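1月27日（火）

シミュレータの中でのデモ収集について、しばらく書いていなかったのでまとめておく。前に書いたのは5月で、そのときはまだ操作の遅延の話しかしていない。あれから道具も手順もだいぶ変わった。自分用のメモを元にしているので、順番はあまり整っていない。

## いまやっていること

双腕の移動ロボットに家の中の片付けをさせる方策を、模倣学習で作っている。学習側はLovicoというチームの担当で、自分はその手前、人が操作した例を集めるところをやっている。実機ではなくシミュレータの中の家で集める。家のセットはSenotvilleと呼ばれていて、寝室、台所、居間などの部屋が入っている。収集用のソフトはPrisachという。名前の由来は聞いたことがない。

操作するのは自分とSumathi Acharyaさんの二人で、たまにSubramaniamの方から応援が来る。Subramaniamは同じ建物の上の階にある別の部署で、もともと音声をやっているところだが、手の空いた人が操作を手伝ってくれる。操作経験のない人の例が混じるのは最初は心配だったが、これについては後で書く。

例の数は、使えるものだけ数えて700を超えた。一つの課題につき200を目標にしていて、達成した課題と途中の課題がある。いま手をつけているのは寝室の課題で、家具の上に置かれた小物を指定された場所へ動かすものだ。言葉にすると簡単だが、台所の課題よりずっと時間がかかっている。

## 一回の収集の流れ

1セッションは20エピソードと決めている。以前は決めずに、疲れるまでやっていた。そうするとセッションの後半の動きが雑になり、しかも本人は雑になったことに気づかない。後で再生して初めて分かる。いまは20本録ったら席を立つ。

手順は次のとおり。

1. Prisachを起動し、部屋と課題を選ぶ。
2. 初期配置を乱数で決める。シード値はエピソードのメタデータに入る。
3. 課題文を声に出して読む。
4. 両手のコントローラを基準姿勢に合わせてから、記録を始める。
5. 課題を実行する。終わったら終了ボタンを押す。
6. 成功、失敗、やり直しのどれかをその場で付ける。
7. 次へ。

3番の音読はSumathiさんが始めた。黙って読むと、似た課題が続いたときに前の課題のつもりで手が動いてしまう。「白い器を左へ」を「白い器を手前へ」だと思い込んで、きれいに手前へ動かし、成功のラベルを付けたことが自分にもある。動作としては何の問題もないので、再生だけ見ていると見逃す。課題文と並べて見て初めて間違いが分かる。そういうエピソードは学習にとって一番たちが悪いと思う。

4番の基準姿勢は省略したくなるところだ。コントローラの位置とアームの位置がずれたまま始めても操作はできる。ただ、最初の数秒にずれを吸収するための不自然な動きが入る。全部のエピソードの頭にそれが入っていると、方策もそれを覚える。学習した方策が、開始直後に必ず右腕を少し持ち上げてから戻すという癖を出したことがあって、原因をたどったら自分の癖だった。再生を見ながら、見覚えのある動きだなと思った。

## 初期配置の乱数

物の位置をどれくらい散らすかは、Lovicoと何度もやりとりしている。

散らし方が小さいと、操作する側は楽になる。同じ場所に同じものがあるので、手が覚える。20本録るのがとても速い。そのかわり学習した方策は位置を見ていないのではないかと疑われるようなものになる。実際、物を少しずらすと元あった場所をつかみに行く。

散らし方を大きくすると、つかめない配置が出てくる。家具の奥に寄りすぎていたり、物と物が重なっていたり、腕が届いても手先の向きが作れなかったりする。人が操作してもだめなものはだめなので、そういう配置は捨てるのだが、捨てる基準を操作者に任せると人によって差が出る。Sumathiさんは粘る。自分は早めに諦める。粘った例には、つかみ直しや持ち替えがたくさん入っている。諦めた例は残らない。結果として、同じ課題の例でも彼女のものと自分のものでは中身がかなり違う。

いまは配置を生成した時点で届くかどうかを自動で調べ、届かないものは最初から出さないようにしてある。完全ではなく、判定を通ったのに無理な配置がまだときどき出る。その場合は「やり直し」を付けて飛ばし、シード値を一覧に控える。先週の寝室のセッションで控えたシードは9個あった。全部見直してみたところ、半分以上は小物が置き場の縁に近いもので、判定側の余裕の取り方を直せばよさそうだった。残りはまだ理由が分からない。

## 平たいもの

寝室の課題で一番苦労しているのは平たい物だ。

二本指のグリッパで、平らな面に寝ている薄い板状の物を持ち上げるのは難しい。指を上から下ろして両側から挟めばいいのだが、物が薄いと指先が天板に当たる。天板に当たると接触の計算が暴れて、物が跳ねたり、ひどいときは天板にめり込む。実機なら指先がたわんで済むようなところで、シミュレータは済ませてくれない。

やり方はいくつか試した。

- 真上から挟む。成功することはするが、高さの調整がとても細かい。手ぶれがそのまま失敗になる。
- 縁まで滑らせて、はみ出したところを挟む。時間はかかるが安定している。
- 片方の手で押さえて、もう片方で縁を起こす。見た目は人間らしい。両手の同期が難しく、自分はまだうまくできない。

Sumathiさんは縁まで滑らせるやり方で統一したいと言っている。自分は、学習の都合を考えると一種類に絞るのは賛成だが、縁から遠い位置にあるときに滑らせる距離が長くなるのが気になっている。途中に別の物があるとよけなければならない。よけ方がまた人によって違う。

Lovicoの意見は、やり方が二つに割れているくらいなら一つにしてほしい、ただし一つの中でのばらつきは歓迎する、というものだった。右から行くか左から行くかが半々に分かれていると、平均を取ったような動きになって真ん中でぶつかる、という話は前から聞いている。最近の手法はそのあたりをある程度扱えるらしいが、例の数が少ないうちはあてにしないでほしいとのことだった。

というわけで、今週からは滑らせる方式で録っている。前に真上から挟んだ分をどうするかは決まっていない。消すのは惜しいので、別のタグを付けて残してある。

器の方は、これに比べるとずっと楽だ。縁を片側だけ挟めば持ち上がる。ただ、縁のどこを挟むかで手首の角度が変わり、置くときに傾く。中身が入っていないので傾いても失敗にはならないが、傾けて置くのに慣れてしまうと、後で中身のある課題に移ったときに困ると思う。自分はなるべく水平に戻してから放すようにしている。これは手順書にはまだ書いていない。

背の高い物は、つかむこと自体より、他の物へ手を伸ばすときに引っかけるのが問題になる。腕の上の方は画面で見えにくく、肘のあたりが当たって倒すことが多い。倒したら失敗にしている。倒した後に起こして続ける例も録っておくべきだという意見はあって、これは自分も賛成なのだが、起こすところまで含めると一本がとても長くなる。

## 失敗の扱い

失敗したエピソードは消さずに残す。これは最初から変わっていない。ただ、ラベルの付け方は二度変えた。

最初は成功と失敗だけだった。すると、課題は達成したが途中で物を一度落とした、というものが全部成功に入る。次に五段階の評点にしてみたが、これは付ける人の気分に左右されすぎて使えなかった。同じエピソードに日を置いて点を付けたら、自分の点が自分の点と合わなかった。いまの成功、失敗、やり直しの三つに戻し、代わりに短いコメントを書けるようにしてある。コメントは「落下一回」とか「右肘接触」とか、その程度だ。後から検索できればいい。

やり直しは、配置が無理だったとき、コントローラの追従が切れたとき、課題文の読み間違いに自分で気づいたときに使う。失敗とは分けておきたい。失敗は操作の結果で、やり直しは記録そのものの不備という区別にしている。迷ったら失敗の方に入れる。

読み間違いについては、途中で気づいて正しい方へ切り替えたくなるのだが、それは禁止にした。途中まで別の物へ手を伸ばしてから方向を変えるという動きが、理由なしに入ってしまう。

## 経験のない人の例

Subramaniamの人たちの操作について。

最初のセッションの分は使わないことにしていた。慣れないうちは動きが止まりがちで、止まっている時間が長い例は学習に良くないと言われていたからだ。ところが、Lovicoが試しに混ぜてみたところ、悪くはならなかったという。停止区間を切り詰める前処理を入れてからの話なので、単純な比較にはならない。

見ていて面白いのは、慣れた人間が使わない経路を通ることだ。自分やSumathiさんは、もう決まった近づき方しかしない。初めての人は、いったん高く上げてから下ろしたり、思わぬ方の手を使ったりする。前の節に書いたとおり、やり方が割れるのは困るのだが、目標の手前で少し外れてから戻る動きが入っているのはありがたい。方策は必ずどこかで少し外れるので、外れたところからの例がないと戻ってこられない。

それで、いまは応援の人の最初の数本だけ練習扱いにして、そこから先は普通に録っている。平たい物の課題だけは、滑らせるやり方を先に見せてからやってもらう。

## 視点のこと

操作中の画面は、ロボット側から見下ろした視点にしている。学習に使う画像と同じ向きで見ながら操作した方がいい、という考え方による。部屋の外に置いた仮想カメラの方が操作は明らかに楽で、物の前後関係もよく分かる。ただ、その視点で操作すると、ロボットからは見えていないはずの情報を使ってしまう。裏側に回った物を迷わずつかむような例ができる。画像だけを見て学習する側からすると、根拠のない動きになる。

頭の側の視点の難点は、自分の体がかなりの面積を占めることだ。手前の床はほとんど見えない。グリッパが体の陰に入ると、どれくらい低い位置にあるのか分からなくなる。慣れるまではよく下ろしすぎた。首の角度を変えれば見える範囲は変わるが、エピソードごとに角度が違うのも困るので、開始時の角度は固定してある。

描画は軽い設定を使っている。影も質感も簡単なもので、壁が真っ黒につぶれる部屋もある。重い設定にすると操作の遅延が目に見えて増え、5月に書いた問題がそのまま戻ってくる。記録しているのは関節と物の状態なので、後から状態を読み込み、見た目だけ描き直せばいい、ということになっている。なっている、と書いたのは、まだ自分の手で全部を描き直したことがないからだ。Lovicoが一部の課題でやっていて、そちらでは問題は出ていないらしい。

寝室は次のような画面で操作している。
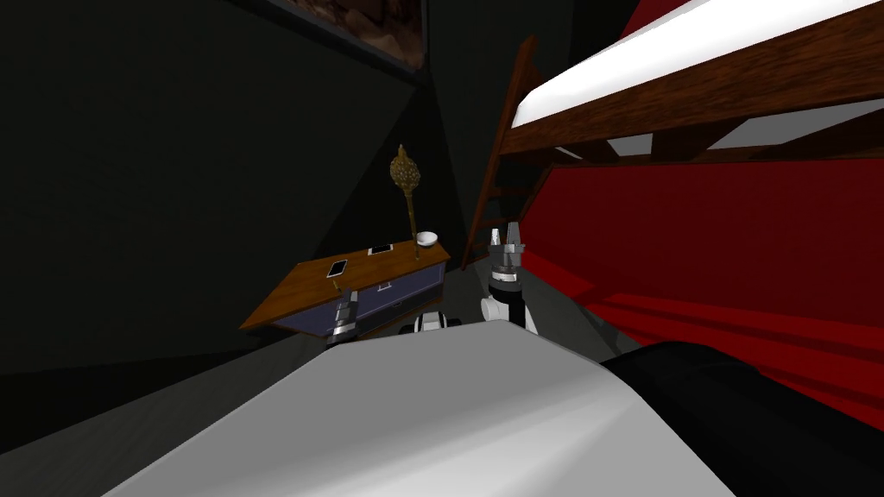
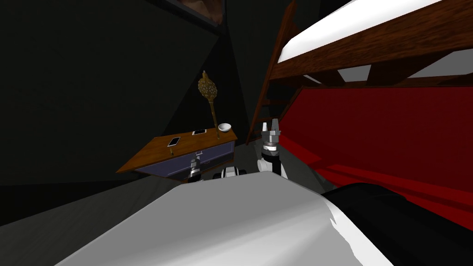
描き直しの話をもう少し続けると、心配しているのは明るさよりも状態の再現の方だ。状態を各時刻に読み込んで描くだけなら、接触の計算はやり直さないので結果は変わらない。ところが、操作の入力だけを流し込んで物理から計算し直すと、途中で結果がずれることがある。滑らせる課題では特にひどく、元の記録では縁で止まったものが再計算では床に落ちたりする。両方の再生方法がPrisachのメニューに隣り合って並んでいて、自分は一度間違えた方で一晩回した。朝になって成功率がおかしいので気づいた。メニューの名前を変えてもらうよう頼んである。

ファイルの整理についても書いておく。エピソードは部屋、課題、操作者、セッションの順でフォルダを切っていたが、やめた。タグが増えるとフォルダでは表せない。いまは全部を一か所に置いて、一覧表の方で管理している。一覧表が壊れると何も分からなくなるので、毎日セッションの終わりに写しを取る。地味な作業だが、自分はこれを操作の後の休憩がわりにやっている。

操作する側の体の話も少し。座って操作すると肩が凝る。立つと腰に来る。Sumathiさんは座る派で、肘掛けの高さを毎回同じにしているそうだ。自分は立ってやっていたのを、最近は10本目で座るようにした。立っているときと座っているときで動きに違いがあるかどうかは調べていない。基準姿勢の合わせ方が変わるので、何かしらはあると思う。メタデータに姿勢の欄を足そうかと相談したら、入力欄が増えるのは嫌だと言われた。たしかに、いまでも終了後に埋める欄は多い。

今週の残りは、寝室の小物の課題を200まで持っていくつもりでいる。滑らせる方式に変えてからの分だけで数えるので、まだ先は長い。控えたシードのうち原因の分からないものは、一つずつ手で再現してみて、腕の届き方の問題なのか物の形状の問題なのかを切り分ける。形状の方なら、当たり判定に使っている簡略形状が実際の見た目より大きいのではないかと疑っている。器で一度、指と縁の間に隙間があるのに持ち上がったことがあった。

それから、両手で起こすやり方も個人的に練習している。録るつもりはない。記録を切って、セッションの前に少しだけやる。左手の押さえる力が強すぎるらしく、いまのところ物が右へ飛んでいく。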